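Planner collides with thin objects under another object in simulation
Plundard forum > Motion planning
Posted by uçar_lab, Nov 17, 2023

Hello all. I run a pick test in simulation with an arm and a parallel gripper. The planner finds a path in 700 ms for the cube, every time. For the book, it plans and then stops with "goal state in collision". I already raised the sampling limit to 3000 and it changes nothing. Same seed, 3547.

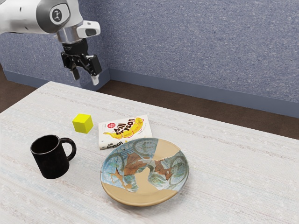
My collision meshes are convex hulls, made automatically by Culto when I import the models. I suspect them, but I do not know how to check. The plate overlaps one corner of the book, so maybe the two hulls are touching there. The mug and the cube give no trouble. Should I write my own meshes?

endonbridge
The hull is the first thing I would look at. A plate has a hollow, and a convex hull fills it — so your plate is a solid disk for the planner. Turn on the collision view and look from the side. Then use convex decomposition for the plate only, and allow contact between plate and book in the matrix. Also try to grasp the book at the corner far from the plate.

kettle176
Just increase the planning time, it worked for me in March.

endonbridge
More time will not help if the goal itself is in collision. Please check the goal pose first.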